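27th February

Duvet cover wash trial, notebook 7, continued from November

Picked up the softener question again. In November we left it that the Flullex liquid was making the cotton covers feel greasy after a few washes, but we had changed the detergent halfway through, so nothing could be said for sure. This time the detergent stays the same all the way through (Pereyra powder, the unscented one) and only the softener changes.

Setup as follows. Two sets of covers and pillowcases, same batch, bought together from Wulton. Set A gets powder only. Set B gets powder plus Flullex at the dose on the cap. Both go through the Rorkance machine on the cotton program, 100 minutes, medium spin. Line dried indoors, no tumble dryer. No ironing, as ironing hides everything we want to look at.

Started the day by running the machine empty on hot to clear the drawer. There was a lot of old softener stuck under the siphon cap. Should have been cleaned before the November runs too, and I'm adding it to the sheet as a step before each wash from now on.
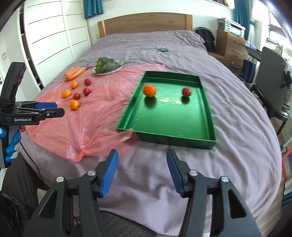 Creasing after line drying was worse on Set A, as expected. Set B came off the line flatter but the corners still held fold marks from the drum. I think the drum was too full. The program card for the Rorkance says to leave a hand's width at the top and I did not have that with a double cover and two pillowcases in together. Next run: cover on its own, pillowcases after.

Water test, done the usual way with a dropper on a flat piece of the fabric and a stopwatch. Set A took the drop in at once. Set B held a bead for 7 seconds before it went flat. That agrees with the greasy feel. I repeated it near the hem and got a shorter time there, though the hem is double thickness so I would not put the two side by side.

Weighed the softener this time instead of trusting the cap. The line on the cap is hard to read and I was pouring over it. Going by weight for the rest of the trial. The scale reads in 2 gram steps, which is coarse for this. If anyone has the finer one from the dye bench, please put it back on the shelf by the sink.
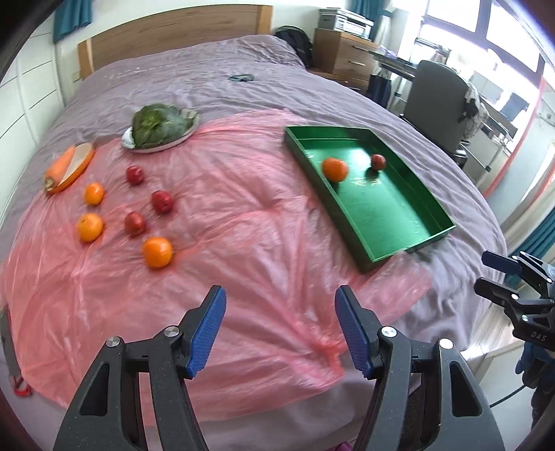

The smell is harder to write down. Set B smells strongly of the softener when it comes out of the machine and much less once dry. Set A smells of nothing much. I don't want to put a score on it until someone other than me has tried it without knowing which is which. Bags are labeled on the inside so the test can be done blind.

Color: no change I can see in either set against the unwashed piece. Checked by the window and again under the bench lamp. Too early to expect anything after one wash.

Lint filter: Set A left more than Set B. Kept both lots in envelopes, stapled to the back page. They need to dry before weighing, the Set A envelope is already damp through.

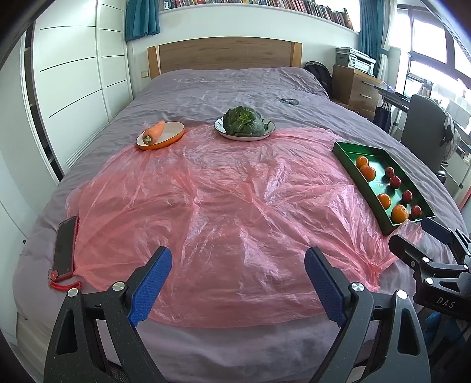
Household Textiles Workshop, Laundry and Care Bench

Things to fix before the next run. The clothes line sags in the middle and the covers touched each other for part of the drying, so the times are no use for comparing. Tighten it or hang the sets on separate lines. Also the drain hose has a slow drip at the clamp. I put a tray under it and turned the clamp half a turn, check again tomorrow.

Powder stock is fine, 200 grams used so far out of the new box. Flullex bottle is under half.

Plan is the same two sets again, softener by weight, smaller load. Water test after every wash, and I'll use the same spot on the cover, marked with a stitch of red thread by the button end.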